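4.2 Practice projects and the claim of transfer

Much of the writing on hobby game development assumes that rebuilding a small old game is good training for building a new one. Slanina and Chettiar make the claim in its strongest form: a programmer who has finished one clone will finish an original project sooner. We doubt that their data can carry this. Their respondents were recruited from the Flornstead forum, where members post finished work and rarely mention what they gave up on. A survey of finishers will find that finishing is common.

The term "clone" also does a lot of unexamined work. In the Bodov archive it covers everything from a one-screen dodging game written in an evening to a scrolling shooter with its own level editor. Verbruggen treats these as a single category and reports one completion rate for all of them. When we reread the 80 entries he marked as complete, 19 had no way to lose. Whether a game that cannot be lost is finished is a matter of taste, but it should not be settled silently in a coding sheet.

We have similar trouble with the word "practice." Musicians and athletes repeat a narrow action until it improves, and somebody usually tells them whether it has. A hobbyist writing a sprite loop for the second time may simply be copying the first one. Verbeke's interviews suggest as much: several of her subjects kept a folder of old code and began each project by pasting it in. She reads this as skill carried forward. It could as easily be called skill that was never needed again. The same objection can be made well outside games, in any work where a short task is set up, done and set up again, and the number of attempts is then reported as though it measured learning.
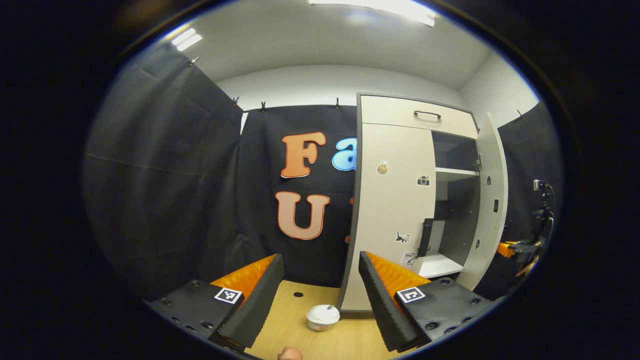
Figure 3. Open two-finger gripper and a small white lidded cup on a light wooden tabletop.

4.3 What the logs can show

The Peltonen logs are a better source, though less than they are sometimes made out to be. They record every build made by members of an online class over eight weeks, with a time stamp and the size of the change. They do not record why a build was made. A person fixing a collision bug and a person nudging a color value look the same.

Cuypers argues that long gaps between builds mark a loss of interest. We tried her cutoff on the May class and found that it labeled as "lapsed" several people who later turned in a working game. A gap may mean boredom, a job, or a week spent drawing turtles and bridges on paper. Without asking, there is no way to tell, and the class was not asked.

More than 1000 builds sounds like a lot of evidence. Most of them come from a handful of very active members, and any average taken over the whole set mainly describes those members. We therefore report results per person in Section 5 and make no use of the pooled figures, including the one quoted most often from the Milevdale report.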